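Endano Household Surfaces Condition Records

Data card and README, second release

Overview

Endano is a table of condition records for kitchen and bathroom worktops in occupied homes. Each record gives the material of one worktop, the finish it was installed with, the treatment it has had, and a graded assessment of its wear. The table was compiled for people who estimate maintenance intervals for stone, wood and composite surfaces, and it is distributed as plain delimited text with a short set of reference photographs.

The release contains 620 records from 300 homes. A home contributes more than one record when it has more than one worktop, or when one worktop is made of two materials joined in a single run. Joined runs are split at the seam and share a run_id.

What changed in this release

The stain field in the first release mixed two ideas: how dark a mark was and how deep it went. These are now separate fields, stain_contrast and stain_depth. Old values were not converted by rule. They were graded again from the original notes, and where the notes did not support a depth grade the field is blank.

The supplier field has been removed. It was filled in from memory by most households and disagreed with paperwork too often to be useful.

Sealer names are now normalized. Spelling variants of Tultia and Dogar, the two sealers that appear most often in the notes, have been merged under one spelling each. The original string is kept in sealer_raw.

Files

surfaces.tsv — one row per worktop, tab-separated, UTF-8, header in the first row.

treatments.tsv — one row per reported sealing, oiling or polishing, keyed to surfaces.tsv by surface_id.

grades.tsv — one row per grader per worktop. Only worktops graded twice have more than one row.

photos/ — reference photographs. They are not linked to records and carry no surface_id.

codes.txt — list of permitted values for every coded field.

Fields in surfaces.tsv

surface_id: integer, unique, not reused between releases.

home_id: integer. Shuffled between releases, so it cannot be used to join the first release to the second.

run_id: integer, blank unless the worktop is part of a joined run.

room: kitchen, bathroom, utility, other.

material: marble, granite, limestone, slate, quartz composite, hardwood, softwood, laminate, other. Marble and limestone are distinguished by the household's paperwork where it exists and by the grader's judgment where it does not. See material_source.

material_source: paper, grader, household.

finish: polished, honed, brushed, oiled, unknown. This is the finish at installation. A polished surface that has worn dull in use is still recorded as polished.

age_band: coded in bands, see codes.txt. Exact years were collected but are withheld.

etch_grade: 0 to 6, calcareous stone only. Blank for all other materials.

stain_contrast: 0 to 6.

stain_depth: surface, shallow, deep, or blank.

edge_damage: none, chipped, repaired.

splash_material: material of the backsplash, same codes as material, plus none, tile and paint.

joint_state: condition of the joint between worktop and backsplash. Values are sound, cracked, open, missing.

Grading

Etching and staining are graded separately. An etch is a loss of polish caused by acid on a calcareous surface. It is visible as a change in reflection and can be present with no change in color. A stain is a change in color with or without a change in reflection. Lemon juice on polished marble leaves an etch. Cooking oil on unsealed limestone leaves a stain. Red wine can leave both, and both fields are then filled in.

Graders worked with a hand lamp held low at one end of the worktop, then at the other. The higher of the two etch grades was recorded. Grading under ceiling light alone was found to underrate etching on honed finishes, and records made that way were dropped before the first release.

A second grader visited 115 worktops. Agreement on stain_contrast was good. Agreement on etch_grade was weaker at the low end of the scale, where grades 1 and 2 were often exchanged. Users who need a stable variable should merge them. The grade in surfaces.tsv is always the first grader's; no averaging was done.

Veining is a known source of error. Gray veins in white marble can hide a low-contrast stain, and a stain that follows a vein may be graded as natural color. The grading sheet asks for a second look along each vein, but there is no way to check how consistently this was done.

Joints and backsplashes

The splash_material and joint_state fields were added late in collection and are complete for kitchens only. In bathrooms they are blank unless the grader left a free-text note that could be coded without guessing.

Wooden backsplashes against stone worktops need some care in analysis. Wood moves across the grain with humidity and stone does not, so the joint opens and closes through the year. A joint recorded as open in a heated winter home may be closed by summer. Visit season is given in surfaces.tsv as visit_half (heating, non-heating) so that it can be controlled for. Weathered or reclaimed boards are coded under hardwood or softwood where the species group was known, and under other where it was not. No separate code exists for weathering.
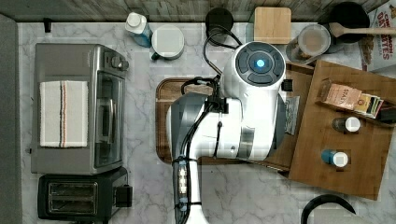 Figure 1. White marble with soft gray veining against a weathered wood backsplash. Codes: material = marble, splash_material = other.

Known problems

Quartz composite is overrepresented in age bands A and B and nearly absent from the older bands. Comparisons of composite with natural stone across the full age range are not supported by these data.

Treatment dates are self-reported. Households tend to remember the first sealing and the most recent one and to lose track of those between. Counts in treatments.tsv should be read as lower limits.

The oiled finish code is used for wood only, but four slate records carry it in the raw notes. They have been moved to unknown — the notes do not say whether the oil was applied at installation or later.

Edge damage under sinks was not inspected. The value none means that no damage was found on the exposed front edge.

Blank and zero are different. A zero in etch_grade means that the surface was inspected and no etching was found. Some spreadsheet programs convert blanks to zeros on import, and this has already produced one wrong summary table in circulation.

Intended use

The table is suited to describing wear by material and finish, to planning resealing schedules, and to teaching the difference between etching and staining. It is not suited to comparing sealer brands. Sealers were chosen by households and installers, with no control over cleaning habits, and the brands differ in the kinds of stone they were used on.

It should not be used to value a property or to settle a claim over a damaged worktop.

Privacy

Household names, addresses and visit dates are not included. Free-text notes were read in full and passages that could identify a home were deleted. Notes left empty by this process are marked [removed] so that they can be told apart from notes that were never written.

Corrections

Corrections are collected until April and applied together in the next release. Send the surface_id, the field, the current value and the proposed value to the maintainer, Kohei Noguchi. Proposed changes to grades are checked against the original sheets and are declined if the sheet is clear. Changes to codes.txt are considered separately, as they affect every file.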